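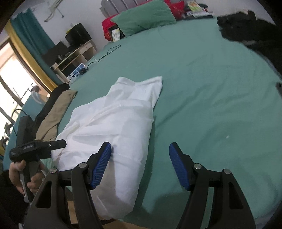
Hostirmont Results is a set of finishing times from club and open distance races, put together for people who want to look at pacing and year-to-year change in amateur running. Each row is one runner in one race. The files started as paper sheets and were typed up by hand over one winter, in evenings, with the sheets laid out wherever there was a flat surface. A bed with a green sheet on it is a good place to sort race sheets, as the white paper shows up well against it, much as the white cloth does. The typed files were then checked against the paper a second time.

Contents

results.csv has 913 rows, one per finisher.
races.csv has 41 rows, one per race, with distance, surface and start time.
runners.csv has 422 rows, one per runner. Names were replaced with a number before release.
notes.txt lists every correction made after typing.

The races come from two series, the Widdale road series and the Leltier cross-country series, plus the Mac an tSaoi 5,000 m, a track race held each January on an indoor oval. Road distances are 5 km and 10 km. Cross-country distances are as given by the organizers and were not measured again. 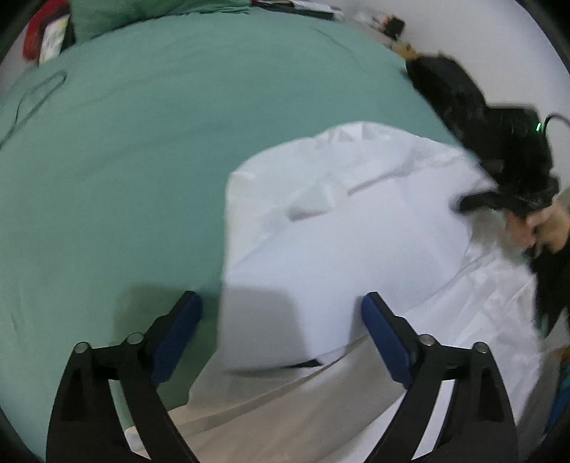 Columns in results.csv

race_id: matches races.csv
runner_id: matches runners.csv
place: overall finishing place
time_s: finishing time in whole seconds
split_s: halfway time in seconds, blank if not taken
status: OK, DNF or DQ

Times are gun times. Chip times exist for a few of the road races but were left out so that the column means the same thing throughout. Splits were called out by a timekeeper and written down, so treat them as good to a second or two at best.

Known problems

In 30 rows the split is later than it should be for the final time. These are kept as written on the sheet and marked in notes.txt. Age group is missing for most of the early cross-country races. A runner who changed clubs may appear under two numbers.

Please don't use the cross-country times to compare one course with another. The ground varies too much, and two of the Leltier courses were moved partway through the series.

Last update: 22 November 2020. Corrections are welcome through the issue tracker. Include the race_id and the place, and a scan of the sheet if you have one.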